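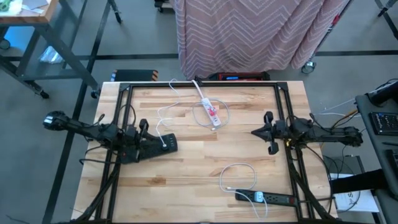 Most home offices acquire their power strips one at a time, and the layout of the desk records the order in which they were bought. Sarla Maurya, who plans workstations for the furniture firm Ornau, starts each job by unplugging everything and putting the hardware on the bare worktop. On a butcher-block top the parts are easy to tell apart: two black strips, a white one with a red rocker switch, and thin white cables lying across the grain. One of the black strips has a white plug near its right end, the other a white plug near the middle. The positions matter. A plug at the end of a row leaves the remaining outlets in one block, and a block will accept a bulky adapter more readily than two short runs on either side of a cord.

## Adding up the load

Maurya writes the rated wattage of every device on a strip of tape and sticks it to the cord. In her own office in May the total came to 800 watts, of which a laser printer took 300 on its own. She gave the printer a wall outlet and divided the rest between two strips. The limit printed on the strip is the figure to work from, and no strip should be plugged into another. A space heater goes straight to the wall.

## Placement

A strip with a rocker switch belongs where a hand can reach it. Maurya mounts hers under the front edge of the desk, 14 inches from the corner – close enough to find without looking, far enough in to clear a knee. Strips without a switch go at the back, outlets facing outward. She leaves 3 inches of clearance above each row for adapters.

Benoît Aubert, an electrician in Plokum, prefers the wall to the desk. A strip fixed to a height-adjustable top travels with it, he points out, and its supply cord needs enough slack for the full rise. He measures with the desk at its highest setting and leaves the cord in a single open loop – never a tight coil, which holds heat under load.

## Cords

Thin cords are routed last. Both of them use fabric hook-and-loop ties, spaced a hand's width apart, and label each cord at the plug end.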